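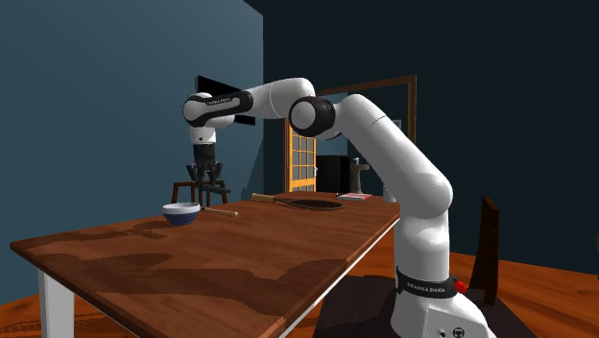
Rigoberto Escobedo wrote at 7:40 that clearing a table is the wrong test, and that he would sooner see a machine get through one load of dishes without a person standing next to it.

I read his whole post and I half agree. Dishes are harder. But I think clearing a table is a fair place to start, and if an arm can't do that in simulation then there is no point talking about the dishwasher. The setup at the top has a bowl, a wooden stick and a tennis racket on one table, and those three want three different grips. The bowl you take by the rim. The stick is thin and lies against the bowl. The racket has a long handle with the weight out at the other end.

My question for the thread is whether anyone has seen this kind of chore done well enough that they would pay for it. Home or shop, either one.

– planewright

benchdog_ohio
Reply to planewright

No for the home. Yes for the shop, with conditions.

We have two arms at work. One loads blanks into a press and it has been fine for years. Same part, same spot, same direction every time. The other was supposed to sort returns into bins and it went back to the vendor after 5 months. It did well on boxes. Anything in a soft bag it dropped or picked up two at once. We ended up with a guy watching it, and he could have sorted the bags himself.

Rigoberto Escobedo
Reply to planewright

I'll stand by what I said. Picking up a bowl is a solved problem if you know where the bowl is. What you do with it after that is the chore. Is there food in it? Does it go in the sink or the cupboard? Is the cupboard full? My kids are bad at all of this and they have very good hands.

Also, simulation is cheap. You can run 2000 tries overnight and call it a success rate. Friction is whatever number you typed in.

kettle_and_cord
Reply to Rigoberto Escobedo

The cheap part is why people use it. You don't want to find out your reach plan is bad by putting a real elbow through a real door. I do this for a living (packing lines, not kitchens) and we catch most of the dumb mistakes in sim. Joint limits, collisions with the table, a wrist that has to flip halfway across. Then we go to the floor and find the other half of the problems.

I agree about friction. I'd add lighting and anything shiny.

planewright
Reply to kettle_and_cord

How long does the second half take you, usually?

kettle_and_cord
Reply to planewright

Depends on the customer. The Jelano line took us from March to December, and that was one product in one size of carton. A new part on a line we already know might be a week.

mrs_tolliver

I'm not in the trade, I just read here. I had a Purnus floor robot for three years and I liked it. It did the floors. But I had to pick up cords, socks and the bath mat before I ran it, and by the time I'd done that I could have swept the kitchen. So I ran it in the hall and the front room and swept the kitchen myself. I would say it did half a chore.

An arm bolted next to my table would be in my way at supper. I'd want it to fold up or go somewhere.

benchdog_ohio
Reply to mrs_tolliver

Half a chore is about right. That's most automation.

On the arm being in the way, that one never gets brought up enough. A fixed base only reaches what it reaches. Put a stool past the end of the table and ask it to bring something from the next room and you're out of luck. You need wheels under it, and then it costs twice as much and has to know where it parked.

Rogério Holanda

I think some of you are too hard on it. My brother-in-law's shop, Rosales, does small furniture repair, and they use an arm for sanding flat panels. It does 123 panels on a good shift. A man still does the edges and anything with a curve, and he checks the flats with his palm after. He says his shoulders are better than they were. That is a chore done by a machine, in a shop, today.

For the home I would be happy with less than Rigoberto wants. If it moved everything from the table to one counter and broke nothing, I would take that. I can decide where the bowl goes.

Rigoberto Escobedo
Reply to Rogério Holanda

Sanding flats I'll give you. Clamped work, known height, known tool. I never said machines can't do shop work.

Moving everything from a table to a counter, though – what would you pay for that? I can do it in two minutes with a tray.

Rogério Holanda
Reply to Rigoberto Escobedo

For me, $500 and not more. For my mother, who can't carry a tray now, a good deal more than that.

planewright
Reply to Rogério Holanda

Fair point about your mother. I had been thinking of it as saving time.

kettle_and_cord

Two fingers will get you further than people expect, by the way. Bowl by the rim is fine. A racket by the handle is where I'd worry, because the head wants to swing down and twist in the grip. I'd go for the throat, closer to the balance point, and carry it slow. Thin flat stuff lying on wood is the worst. You either slide it to the edge or you use suction, and suction doesn't like paper.

benchdog_ohio
Reply to kettle_and_cord

We tried the Nudarine cups on paper sleeves. They pulled up the top sheet and left the rest. Slide to the edge is the way to go if there's room at the edge.

mrs_tolliver
Reply to kettle_and_cord

That's how I pick up a playing card off the table too.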